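Help wanted: readers and typists for the old Brulcombe paper

Posted April 20, 2025

We need people. The Fanholm Historical Society is getting the back run of the Brulcombe weekly paper typed up and searchable, and we're behind. 273 issues scanned so far, most of them not read by anybody since they were printed.

What's in them: school board fights, creamery prices, who visited whose sister, the new bridge at Ellidier, ads for seed and stove parts. Lots of fire reports. Good stuff if you like that kind of thing, slow going if you don't.

What you'd do. Take one issue at a time. Type the local columns exactly as printed, misspellings and all. Put a question mark in brackets where you can't make out a word. Send it back, get another one. Skip the serial stories and the national news, we don't need those.

Two kinds of spots open:

Home typists, unpaid. Any number. You need a computer and decent eyes. An issue runs up to 4000 words once the ads are left out. Do one and quit if you want, no hard feelings.

Index editor, paid, part time. 2 places. $900 flat for the job, half at the start and half when the index is handed in. Runs through the end of September. You check the typed pages against the scans and build the name and place list. Must be able to come in to the Essien Street reading room now and then, as the bound volumes don't leave the building. 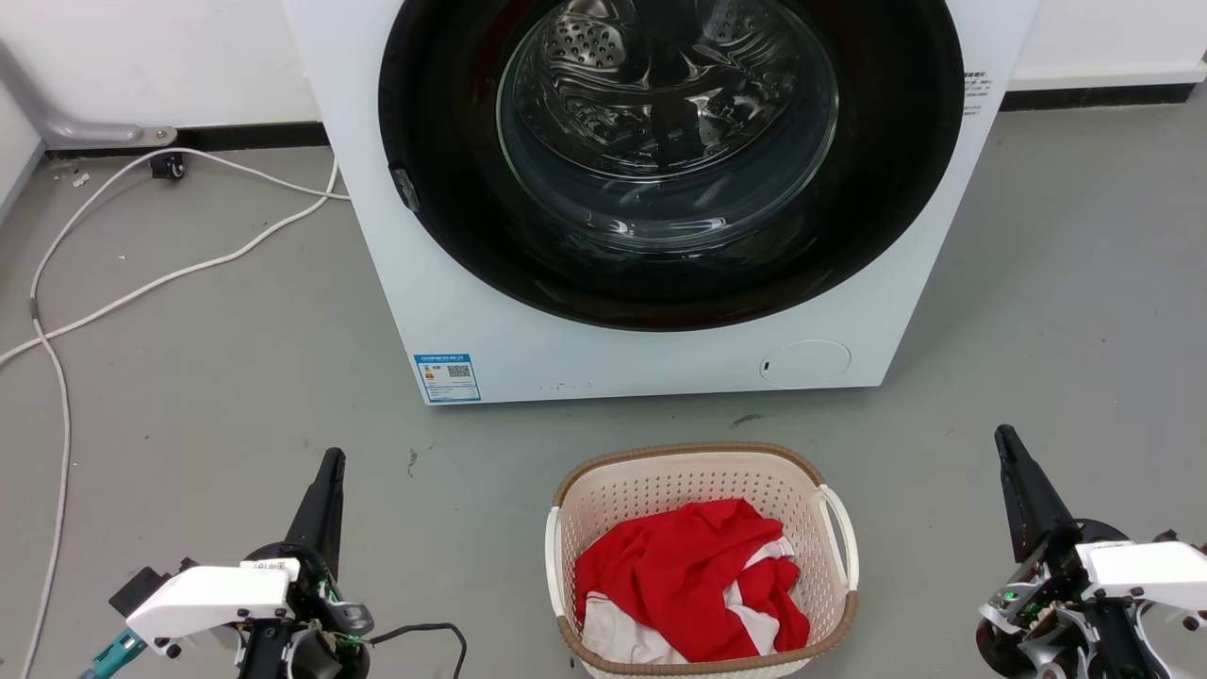 2 min read

Experience: none needed for typing. For the index job we'd like somebody who has worked with old newspapers, county records, cemetery lists, anything along those lines. Knowing the Brulcombe family names is a big plus. Half of them are spelled three ways.

Please note the type is small and some of the film is pretty bad. The early issues espcially. Ask for a later one if you want an easy start.

Also looking for: loose copies. We have gaps. If there's a stack in your attic or under the linoleum we'd love to borrow it, scan it and give it back. Torn is fine, partial pages fine.

To apply for the index job, send a short letter with what you've done and which days you're free. One page is plenty. No resume form, we dont have one. Typists just send a name and a phone number or email and we'll get a first issue out to you.

Write to the Fanholm Historical Society, Essien Street, or drop a note in the slot by the side door. Index places stay open until filled.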